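Peletti reissue of the Vullar album – first impressions?
Music > New Releases > Punk & Power Pop

irnora_fan
Mine showed up at 8 this morning and I've already played it through twice before work. For anyone who missed the announcement, Peletti is putting out the second Vullar album on vinyl for the first time, remastered, with the Chou split tacked on at the end.
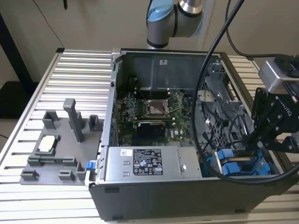
The drums! I've had the old CD since high school and I never knew there was a tambourine on the second track. Zuzanna Krajewska's bass is so much further forward now, and the whole first side just bounces along like it's late for the bus. If you like your hooks loud and your songs under three minutes, grab one.

sidetwo_heriberto
Got mine too. Agree on the bass, she was always the best thing in that band. Not sold on the split songs being there though. The album ended perfectly with the slow one and now it runs straight into a Chou cover with no gap. Who wanted that?

irnora_fan
Me, I wanted that! The split was 50 copies on a tour. I've been looking for one forever.

CitlaliS
I have one of the 50 :) bought it from Berenice Medrano herself at the merch table, she was selling shirts between sets and then ran up and sang. The new version sounds cleaner but I miss the hiss on the cover. They took off the count-in as well, which I'm a little sad about.

sidetwo_heriberto
Wait, the count-in is gone? That's half the song.

CitlaliS
Gone. It starts right on the chord.

plainsleeve
Going to disagree with everybody about the remaster. It's loud. Side one is fine, but by the last chorus of track five the guitars are one big smear on my setup. The CD had more air in it. Great record either way, I just wouldn't pay 20 bucks for it again if you already own it.

irnora_fan
Huh, I don't hear that at all. Which pressing did you get, black or green? Mine's the green.

plainsleeve
Black. Could be my needle, it's due for a change. I'll try it at my brother's place and report back.

CitlaliS
Green here and track five sounds great – all that jangle in the left speaker!

irnora_fan
Anybody know if Peletti is doing the first album too? The insert says "more to come in June" and I'm trying to stay calm.

sidetwo_heriberto
If they do, I hope they leave the ending alone this time.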